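Keeping Homemade Pancake and Muffin Mixes Fresh

Updated 20 May 2024

A jar of dry mix in the cupboard saves time on weekday mornings, and it costs less than the boxed kind. The mixing is easy. Most of the trouble comes later, when the jar has sat for a while and the pancakes come out flat or taste like old flour. These are the tips I use for mixing, storing and baking from the jar.

Start with dry equipment

Wash and dry the bowl, the whisk and the jar the night before. A jar that feels dry on the outside can still hold a film of water under the rim, and even a little water sets off the baking powder. I leave mine upside down on a rack for 8 hours, then right side up with the lid off until I need them.

If you reuse jars that held pickles or pasta sauce, keep the glass and replace the lid. The lining holds on to the smell and the flour picks it up.

Weigh the flour

Cups are fine for one batch of pancakes. For a big jar, small errors add up. One person scoops hard, another spoons it in lightly, and the two jars bake differently. A kitchen scale that reads up to 3000 grams is enough for any home batch. Set the bowl on it, press zero, and add each thing in turn.

Whisk longer than you think

Baking powder and salt are heavier than they look and tend to sit in pockets. Whisk for 2 full minutes, scraping along the bottom of the bowl. If your baking powder has lumps, push it through a small strainer first. Brown sugar also clumps, so rub it into the flour with your fingers before you whisk. White sugar gives you a mix that stays looser in the jar.

Leave out the things that spoil

Nuts, flaxseed and whole wheat flour all contain oils that go stale at room temperature. You can still use them, but keep that jar in the refrigerator or freezer. Powdered milk is fine in the cupboard if the lid is tight. Chocolate chips keep well, though they sink to the bottom and you have to stir before each scoop.

Fresh fruit never goes in the jar. Add it to the batter at the last minute, or put it on top. Strawberries should be rinsed just before use and patted dry with a towel, then hulled and sliced. Cut fruit gives off juice quickly – if it stands in a bowl for a while, drain it before it goes near the batter. Blueberries can go in whole. Frozen berries should stay frozen until they are stirred in.
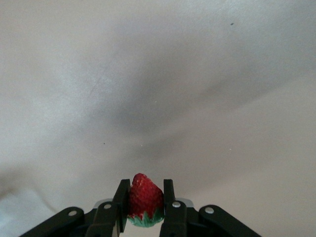 One ripe strawberry, stem end down.

Freeze-dried fruit is a different case. It can be stored with the mix as long as it is crisp. Once a packet has been open for a few days and the pieces bend, use them up in oatmeal.

Label the jar, not just the lid

Lids get swapped. Write on a strip of masking tape and stick it on the glass. Put down:

The name of the mix
The month you made it
What to add, and how much
The oven or griddle setting

My current pancake jar says "December, 1 egg, 1 cup milk, 2 tbsp oil per 200 g." That is all anyone in the house needs to make breakfast without looking for the recipe card. A plain flour mix made with fresh baking powder keeps for several months in a cool cupboard. Go by the date on the oldest ingredient that went in.

Where to keep it

Pick a shelf away from the stove and the dishwasher. Steam is the main problem, and the cupboard right over the kettle is the worst place in most kitchens. A low cupboard on an outside wall is usually cooler. Clear jars are fine behind a door. On an open shelf, use a tin.

I have used Flidau clip jars for the big batches and ordinary screw-top jars for the small ones. The clip jars seal better, but the rubber ring has to come off and be washed now and then. If the ring has gone stiff, buy a new one. The screw-tops are easier for children to open.

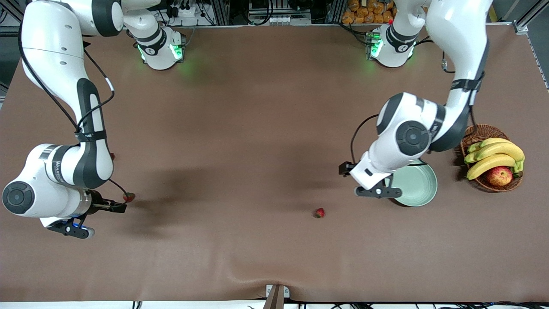

Can I use self-rising flour in a pancake mix?
You can, as long as you leave out the baking powder and the salt the recipe calls for. Self-rising flour loses its lift sooner than plain flour with fresh baking powder, so make a smaller jar and use it first.

Test an old jar before you bake

Stir a spoonful of the mix into a few spoonfuls of hot water. Fresh mix bubbles right away. If you see very little happening, the baking powder is spent. The flour may still be good, so smell it. If it smells clean, stir in a teaspoon of new baking powder for each cup of mix and use the whole jar within the week.

Throw the mix out if it smells like crayons or paint, if it has hard damp lumps, or if you see any webbing or small insects. Wipe down the shelf afterward and check the bags next to it.

Mixing the batter

Shake or stir the jar before you measure. Put the wet things together in one bowl, add the dry mix, and stop stirring while there are still small lumps. Let pancake batter stand while the griddle heats. Muffin batter should go into the tin and into the oven right away.

If the batter is too thick, add milk a spoonful at a time. If it is too thin, add more mix from the jar – plain flour will fix the thickness but leave the pancakes bland.

Leftover pancakes freeze well. Cool them on a rack, lay them flat on a tray until they are firm, and then bag them. They can go straight from the freezer into the toaster on a low setting.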